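Dec 30, 2020

Teleop all day on the shorts folding task. Rostam took the leader arms in the morning and I had them after lunch. Target for the week is 60 usable demos and we stand at 23, nine of them from today.

Main trouble is the first grasp. If the waistband is bunched, the fingers close on a pleat and the whole garment comes up as a lump. I now open both grippers wide before the approach and go for the flat leg end first, then pull slowly until the elastic lets go. It adds a few seconds per demo. Behrouz says the policy will copy any pause I make, so I am trying to keep my hands moving even when I don't know what to do next. 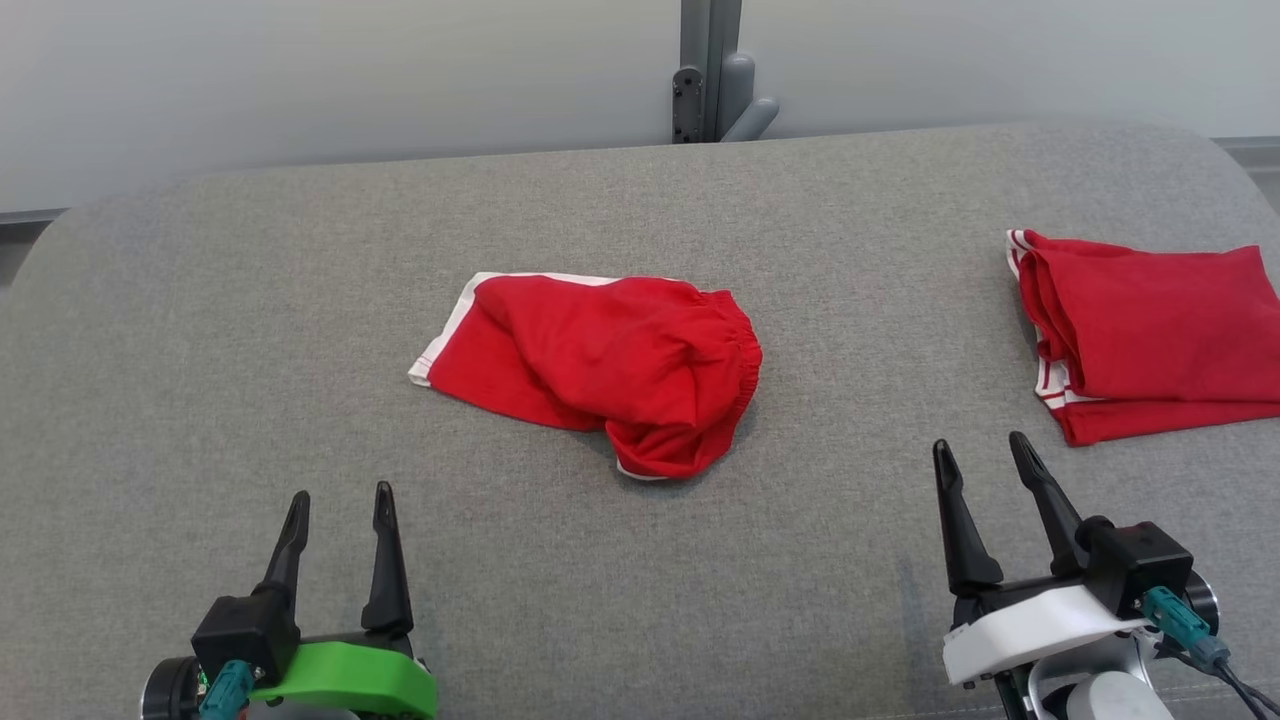 Red on gray gives good contrast, and the white trim helps me find the hem in the camera view. Expect the dark pairs to be harder. The left leader still has play in the wrist, worse when I twist it inward. Tightened it twice. It needs a new screw from Pandetti.

Threw out four demos where I dragged the fabric across the cushion to save time. Rostam would have kept two of them.

Tomorrow: relabel the morning set, split the grasp and fold phases, send the lot to Wirkeo. Gray shorts can wait until February.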